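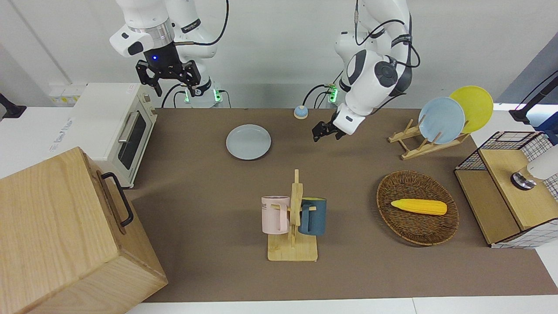

Melati Khoo signs off the equipment budget at Treltow, and she would like people to stop asking her what a robot arm costs.

"They want one number," she says. "I can give them the number for the arm. Then there are the grippers, the mounts, the power units, the cables, the table. On our last order the small items came to 111 separate lines."

Treltow has been running two-armed table setups since February, working on kitchen jobs with plates, mugs and baskets. The first was planned in a hurry. Khoo had set aside money for the arms and a spare gripper, and almost nothing for the things the arms would handle.

"I put in £275 for household goods and thought that was generous," she says. "We bought dish racks, mug trees, crockery, a toaster oven. Then you want more of everything in different colours and shapes, and it had gone in a fortnight."

The line now stands at £452 per table, with a separate sum for replacing whatever gets chipped.

Mawar Wuisan, who sets up the tables and does most of the ordering, says the bigger mistake was cabling. Treltow's first quote from Prolow, its supplier, allowed for standard lengths.

"Nobody had measured up to the ceiling," she says. "We had to reorder, and the second lot took five weeks. Measure the room first – where the sockets are, how far the arm reaches, what's behind it."

The two women disagree over spares. Wuisan wants a full spare arm on the shelf. Khoo would sooner pay for a service contract, and has had an offer from Nseir at £3,753 a year.

"If an arm fails I lose days either way," Wuisan says. "With a spare I lose an afternoon."

Khoo says she has not ruled it out. A third table is in next year's plan, and she has asked for quotes with and without the extra arm. Prolow's has arrived. She is still waiting for the one from Plusamo.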